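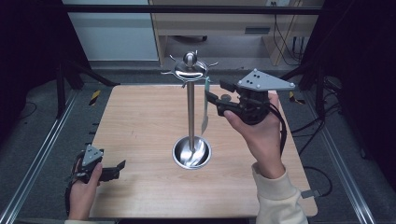

Visit report: radiation therapy open afternoon, Cliltus outpatient center
Posted 8/28/23

The Cliltus center opened its radiation therapy floor to families and referring staff for one afternoon before the new treatment room goes into clinical use. I attended as the parent of a former patient and as a member of the family advisory group. These notes cover the parts of the tour that bear on pediatric treatment. Cost and insurance were handled in a separate session that I did not attend.

Access and arrival

The radiation floor is one level below the main lobby. There are two elevators, one of which takes a full-size hospital bed with an anesthesia cart alongside. Families coming from the inpatient building use the covered link on the same level and do not pass through the public waiting area. In the old layout a child coming down from intensive care was wheeled past the coffee counter, so this is a clear improvement.

Parking remains poor. The reserved spaces for daily treatment patients are at the far end of the lot and the signs still carry the old department name.

Planning CT

The planning scanner has a wide opening and a flat couch top that matches the treatment couch. Staff explained the sequence: the child is positioned, a mask or body cushion is formed if needed, the scan is taken, and small reference marks are put on the skin. The scan itself takes a few minutes. Most of the appointment goes to positioning.

Masks are made from a thermoplastic sheet that is softened in a warm water bath, laid over the face and held until it sets. Visitors could handle a finished one. It is lighter than I expected and the mesh is open enough to see through. Children who want to can have the mask painted by the play team before the first session. The mask has to be back in the department the day before, which should be written on the appointment letter and at present is not.

Treatment room

The new room holds a linear accelerator and a couch that adjusts in six directions. The vault walls are concrete and the entry is a short maze with a door at the outer end. The lights can be dimmed from outside. There are two cameras and a two-way intercom, and a parent may sit at the console and talk or read to the child for the whole session. The intercom was demonstrated and the sound was clear, with a slight delay.

Couch controls were shown at low speed. The machine head passes closer to the side of the body than the brochure drawing suggests. Parents should prepare a child for this.

A typical session was given as 15 to 20 minutes in the room, with the beam on for a small part of that. For children under general anesthesia the slot is longer and recovery is in a separate bay across the corridor. The bay has piped oxygen and suction at each bed position and a fixed chair for one parent. A second chair can be brought in on request.

Brachytherapy suite

This was the stop I had come for. Brachytherapy places the radiation source inside or next to the tumor by means of hollow tubes called applicators. The source travels down the tubes from a shielded unit and is drawn back when the planned time is up. The suite has its own imaging, so the child does not have to be moved between placement of the applicators and treatment. At the previous site a transfer was needed each time.

Questions from visitors were mostly about what a parent may do between treatments while the applicators stay in. The answers were specific. A parent may stay at the bedside at all times except when the source is out of its safe. There is no residual radiation in the child after the source is withdrawn, and holding hands or sharing a bed space is allowed if the tubes are kept clear. Rolling onto the side needs a nurse. Pain relief is managed by the anesthesia team, with a direct phone extension posted in the room.

I asked about nights. Many children wake confused after a long anesthetic and do not understand the lines and leads attached to them. The department has a short picture booklet for this, produced with Thiele, and a practice doll fitted with the same lines. The booklet is good. It is stored in the play office, which is locked in the evening, and I suggested that copies be kept on the ward.

Information systems

Daily appointment times are sent through the Kavon patient app. Changes made on the same day do not always trigger a message, and staff advised calling the desk in the morning until this is fixed. A software correction was planned for June and has slipped. Families without a smartphone can ask for a printed weekly sheet.

Transport for patients traveling more than 39 miles is booked through Drivent. The form needs a clinic signature and must be submitted again for each course of treatment. Child seats have to be requested in the comments field, as there is no separate box for them.

Points raised with the department

1. Put the mask return time on the appointment letter.
2. Keep the night booklet on the ward.
3. Update the parking signs.
4. Add a child seat box to the transport form.
5. Show the true clearance of the machine head in the brochure.

The department accepted items 1, 2 and 5 on the spot. Item 3 goes to the facilities office. Item 4 has been sent to Drivent and I will add their reply to this page when it arrives.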